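Mattress Storage Bags and Dust Covers: Frequently Asked Questions

Last updated 30 Dec 2025

These answers cover the Plullinden range of polyethylene covers for beds, mattresses and upholstered furniture. For order tracking and invoices, use the account page.

What thickness do I need?
Thickness is given in microns. The 30 micron sheet is a dust cover for short jobs such as painting a ceiling or sanding a door frame. The 149 micron bag is intended for moving and for storage longer than a month. Thin sheet tears at bed frame corners and should not be used in a truck.

Are the covers waterproof?
The film itself does not pass liquid water. The open end of a bag and the edges of a flat sheet do. Fold the open end over twice and tape it along the full width. A taped bag resists splashes and light rain. It is not rated for standing water.

Will moisture get trapped inside?
It can. Any moisture in the mattress at the time of bagging stays there. Air the mattress for a full day with the bedding off before you close the bag. For storage in a garage or basement, choose the vented version, which has 4 small holes near the head end. Do not tape over them.

Which size fits my mattress?
Measure length, width and depth, then compare the depth with the size table. Most sizing errors involve depth. Pillow-top and hybrid models often need the next size up. The Pichler size chart printed on older packaging is out of date and should be disregarded.

Can I sleep on a covered mattress?
No. Storage film is not bedding. Remove it completely before use, and keep it away from infants, small children and pets at all times. Plastic film is a suffocation hazard.

How do I cover a bed during decorating work?
Strip the bed, lay a cotton sheet over the mattress, and put the plastic on top. Start from the middle and work outward so that the surplus falls evenly on all sides. Tuck the surplus under the mattress. Tape film to film only, as tape can lift varnish from a headboard.

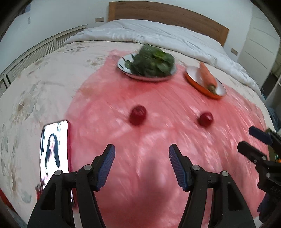

Can I reuse a cover?
Yes, if it has no tears and has been wiped down and dried on both sides. Fold it along the original creases. Holes shorter than a finger width can be closed with Zikerach film tape. Larger damage means the cover should be replaced.

What temperatures can the film handle?
Do not store covered items above 40 °C. Film left against vinyl or lacquered surfaces in a hot attic may stick to them.

Are the covers recyclable?
The film is marked as low-density polyethylene. Some areas accept it with store drop-off plastics. Remove all tape first.

Who answers technical questions?
Jennylyn Lumanlan at the Zivotska product desk handles sizing and material questions. Include the order number and the mattress depth in your message.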